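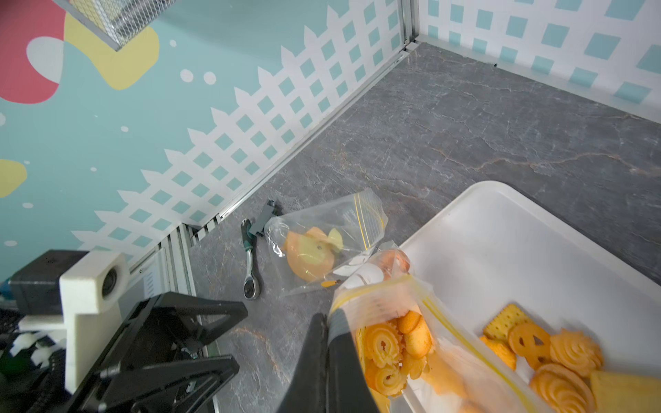 The bag of cookies and the tray, seen from down by the gripper.

May, by our software columnist
Print this article | E-mail this article

I'd been wanting to get up to Flotville ever since I heard that the people at Ravn were rewriting their whole control stack, and when I finally made it I got handed a coffee and put straight in front of a screen full of cookies. (I had skipped breakfast. It was torture!)

The engineer I talked to looks after Zirnel, the planner that sits between the camera and the motors, and asked me to keep names out of it. Fine by me. I started with bags. Why bags?

"Because a bag has no shape," the engineer told me. "With a box I can fit a model, get a pose, plan a grasp, done. A zip-top bag changes every time you touch it. And it's clear, so half of what the camera sees is really what's inside, and the other half is glare."

The yellow zipper helps a lot, I learned. The perception code goes looking for that strip of color first and works out the mouth of the bag from there. But then there are snacks that are golden and orange and pale yellow too, and the early versions got very confused. "We had it trying to follow the edge of a wafer," the engineer said, laughing. "It was so sure of itself. High confidence, beautiful line, totally the wrong thing."

I asked what they did about it, and we ended up on the whiteboard for a good half hour. The short version is that Zirnel used to plan the complete motion up front, and now it plans a little bit, looks, and plans again. The old planner had 717 settings in its config file. The new one has 184, and the engineer thinks that's still way too many. "I know what maybe half of them do, and I wrote them!"

Speed was my next question, and I got a bit of a sigh. The loop that watches the fingers runs at 60 times a second, but the part that decides what to do next is a lot slower, and getting the 2 to agree on what time it is has eaten most of the spring. All the clocks now go through a small logging tool called Plinesitz, and you can scrub back through any run and see what the camera saw next to what the planner believed. I played with it for ages. It's the thing I'd steal if I could.

"People ask for the demo where it works," the engineer said. "I'd much sooner open the log from a bad one and go frame by frame."

So is it ready to leave the lab? I got a very firm no on that. Contact is still the weak spot, because a fold of plastic can sit between the finger and whatever it's pressing on, and the software has to guess. They're trying out a new way of scoring those guesses next, and I've already asked if I can come back and look at the logs.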